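Tevcombe Makers Board > General Talk > Sourdough, bread and other things that rise
Thread: Rye starter in a cold kitchen, what finally got mine going

crumbwagon
Posted 2026-02-16
So my rye starter sulked for weeks and now it doubles before lunch and I am so happy I have to tell somebody! The kitchen in our place is freezing all winter (old house, single windows) and I kept feeding on the same schedule I used in September, when everything was bubbling over the jar. Big mistake. What changed things was waiting until it looked hungry before feeding, and using 100 grams of rye with warm water instead of the tiny spoonfuls I was doing before. The smell went from nail polish to apples. Apples! I baked two loaves over the weekend and the crumb is the best I have ever had out of that oven.

peel_and_stone
Congrats, that apple smell is the good stuff. I'd push back on the big feedings though. You end up with so much discard. I keep 4 grams in the bottom of the jar, feed that, and it takes off fine. Cold just means slow. Give it the extra hours and save your flour.

crumbwagon
4 grams?? That's a smear! I believe you, I just don't have the nerve. And I like the discard, it goes into crackers with caraway and coarse salt and they never last the evening.

Noura Sleiman
Crackers are the reason I keep a starter at all, bread is a bonus. Roll them thinner than you think and dock them all over with a fork. Mine puffed up like little pillows until I started doing that.

On the cold thing, I'm with crumbwagon. I tried the tiny seed method two winters in a row and got a sour, gray, sleepy jar both times. More starter carried over means it gets going sooner. My flour is the dark rye from Obeidat, the stone-ground one, and it is thirsty, so go by feel with the water - thick paste, like wet clay.

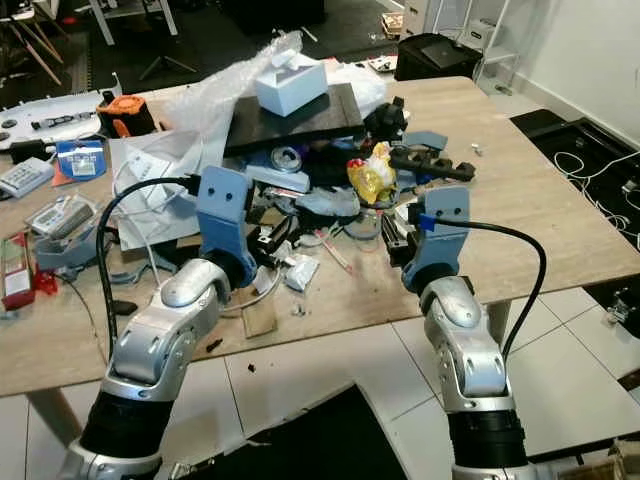 Can you use a rye starter in a plain white loaf?
Sure, the little bit of rye just gives the crumb some freckles and a deeper flavor, and you don't have to convert the starter first.

I do it every week. The white dough ferments a touch faster than it would with a white starter, so keep an eye on it and shape when it looks puffy, whatever the clock says.

peel_and_stone
Gray and sleepy sounds like old flour to me, Noura, not the seed size. Did you change bags that winter? I had the same trouble with a sack of Hekine that sat in the garage too long. New bag, same 4 grams, and it woke right up.

Noura Sleiman
Hmm. I did change bags at some point. I'm not giving in yet but I'll run both jars side by side and report back, same flour in each.

ovenmitt_lou
Yes please, side by side jars! Put a rubber band at the starting line on each one so we can compare.

Also, where does everybody keep theirs? I use the oven with just the light on and it's wonderful, except for the time I preheated for pizza. I have a sticky note on the knob now.

crumbwagon
Oh no, the pizza!! Mine lives on top of the fridge with a tea towel around it. I also dried a batch on parchment and crumbled it into a Storkum jar as a backup, so if the worst happens I can start over from flakes.

peel_and_stone
Dried backup is smart. I still say you're feeding it too much :)

crumbwagon
Noted, and ignored! Cracker recipe coming tonight once I find the card it's written on.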